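New big mat for the bench went down this morning. The old one had gone hard at the corners and things kept sliding off it.

Bought it off the roll at Clindby. They only cut to the nearest size up, so we took 35 mm off the long side at home with a utility knife and a steel ruler. Colour is brown. They had grey too but it shows every bit of dust.

If you're doing one yourself: leave it flat overnight before you trim. Ours had been rolled since September and the ends wouldn't stay down. We put a couple of paint tins on them.

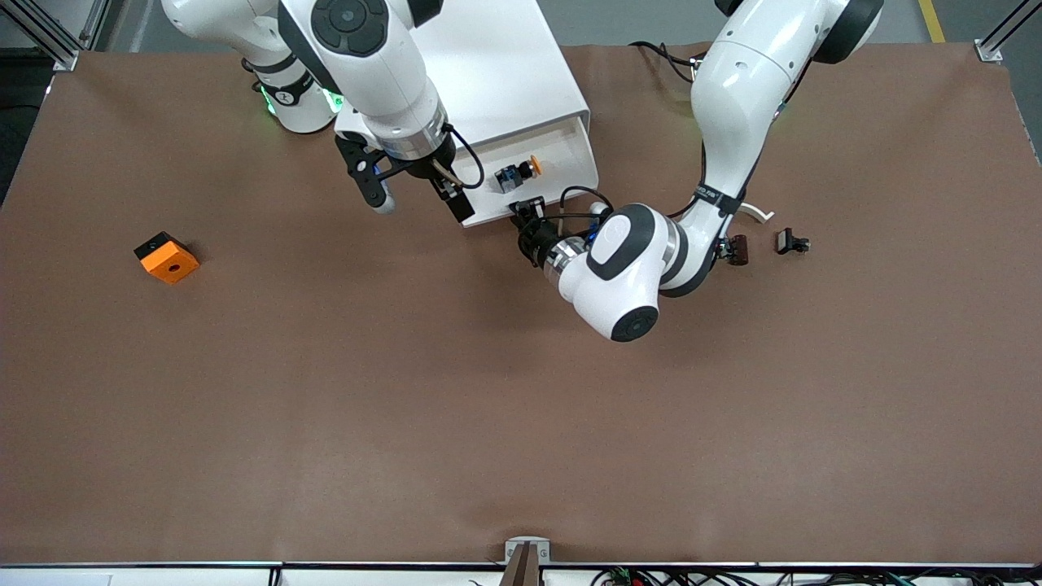 New mat on the bench, brown, nearly the full tabletop.

Didn't glue it. We used 2 strips of double-sided tape along the back and left the front loose so it can be lifted and wiped under. Will see how that goes over summer.

Cost came to $32 with the offcut thrown in. The offcut is going under the drill press.

Someone asked about the Plutelar ones. Looked at them, nice and thick, but they only come in black and the widest was too narrow for our table. You'd end up with a join down the middle and screws find their way into joins.

Cleaning is warm water and a bit of dish soap. The bloke at the counter said no solvents, they turn the surface sticky.

Next job is the shelf over by the door. Brackets are still on order from Edidlow.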